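Home | Programs | Collections | Gallery | Publications | Contact

Kitchen Handling Collection: Gallery

17/07/2024
By Hiwot Ambaye, Rullavach Program Office

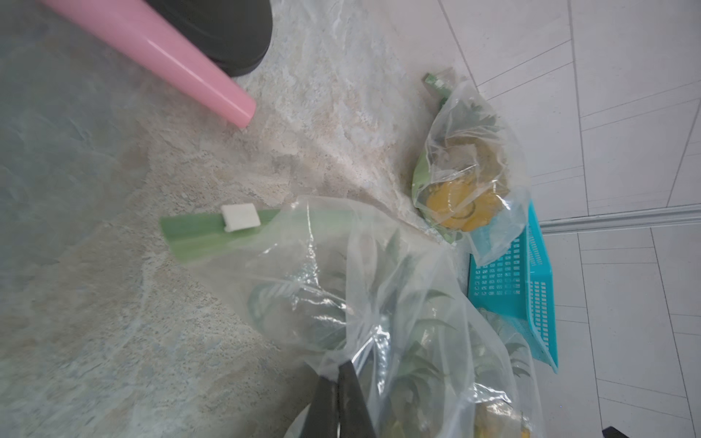
Bags and Clips

Clear bags closed with green clips, recorded from the gripper on a stone countertop. The fingers are at the crumpled plastic of the larger bag, with a pineapple crown showing through it. A second bag farther back holds round yellow slices, beside a turquoise basket.

About This Collection

The Rullavach program gathers examples of ordinary kitchen handling for use in training robot control models. Recording began in March at the Berhe site and now takes place at Kunar as well. Each example consists of one complete attempt at one task, carried out by a trained operator, together with the wrist view, the joint positions and a short written instruction. The gallery presents work from the bag and clip series, the first series to be released to partner groups.

Clear plastic was selected for this series at the request of the Grelteck modeling group. Earlier models performed adequately on boxes and jars but were unreliable on soft packaging, particularly where the contents could be seen through the surface. In such cases the model tended to reach for the food and ignore the bag. The present series is intended to supply enough variation in folds, glare and fill to correct this.

Series Summary

The bag and clip series contains 800 accepted examples. A further 77 were set aside after review, most of them for missing joint data or an instruction that did not match the recorded task. Set-aside examples are kept in a separate folder and may be requested by partner groups studying failure cases.

Five operators contributed to the series. Operators rotate between sites, and the arrangement of objects is changed between attempts. Backgrounds are left as they are found in daily use, and other household items may remain on the counter during recording.

Labeling

Written instructions use everyday words: "open the bag," "remove the clip," "put the bag in the basket." Reviewers check each instruction against the full recording before it is accepted. An attempt that ends with the task incomplete is labeled as such and retained — partial attempts are marked with the last step reached.

The position of the clip is not labeled by hand. Partner groups that require it should refer to the annotation notes supplied with the release, which cover 4 approved methods for marking thin objects on reflective surfaces.

Access and Use

Images in this gallery may be reproduced in teaching materials and reports with credit to the Rullavach program. Requests for the full recordings should be sent in writing to the program office and should state the intended use, the name of the responsible researcher and the series required.

Previous | Gallery Index | Next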